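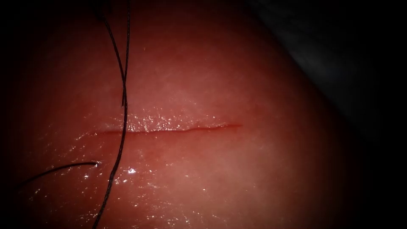
Straight-cut closure

Saturday, June 26, 2021
By Hui-mei Cheng

Straight-cut closure is the joining of a single linear incision with thread. Usually the first closure taught, and the one most bench courses go back to. Also called line closure, or in older Mendus course notes just "the straight." The cut has two edges, called lips or margins, and two ends. A cut on a curved surface tends to gape more on one part than another, so the spacing of stitches is worked out before the first one goes in.

Thread

Dark thread is common on pink or red tissue because it shows up. Black is the usual choice. Cut lengths vary by course: Mendus gives out 400 mm for a running stitch, Ado 265 mm for seperate knots. Long tails are kept off to one side of the cut. They still get in the way.
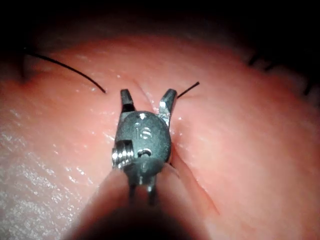 Jaws and grip

Thread is picked up between two small metal jaws. Tips open, brought down close to the tissue, closed on the thread and not on the margin. Pinched margins bruise — a frequent fault in beginners. Holding the thread too far from the tissue gives a loose loop, too near and there is no room to turn the wrist.

In a fold or crease the approach is narrower. Jaws go in along the line of the crease, tips first, and the thread is followed down to were it can be reached.
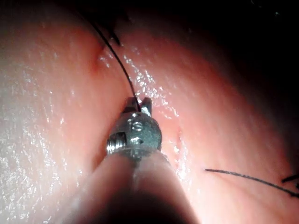 Jaw tips slightly parted between two tissue surfaces, black thread running down to them.

Checking the margins

Lips should meet level along the whole cut. One lip riding over the other is called a step. The Tsai check, used in some courses, looks at both ends first and then the middle. Pillov's handout allows 80 minutes for a full line including the check, down from the 70 plus 20 of the May version. Shallow cuts with close edges need less tension. Puffy upper margin, ease off. 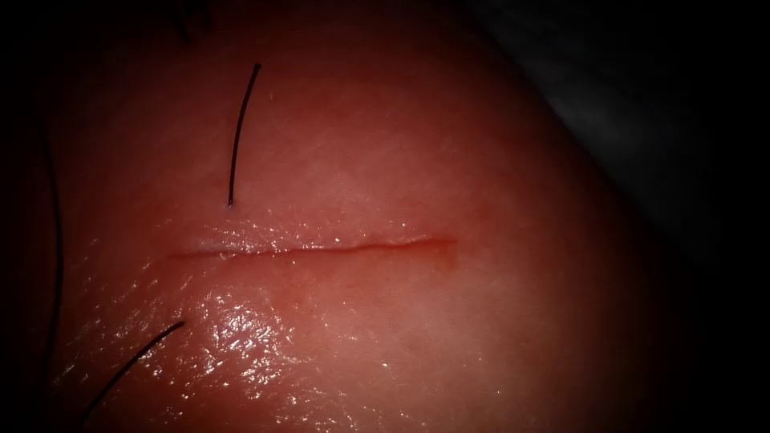
Shallow straight cut, edges close together, upper margin slightly raised.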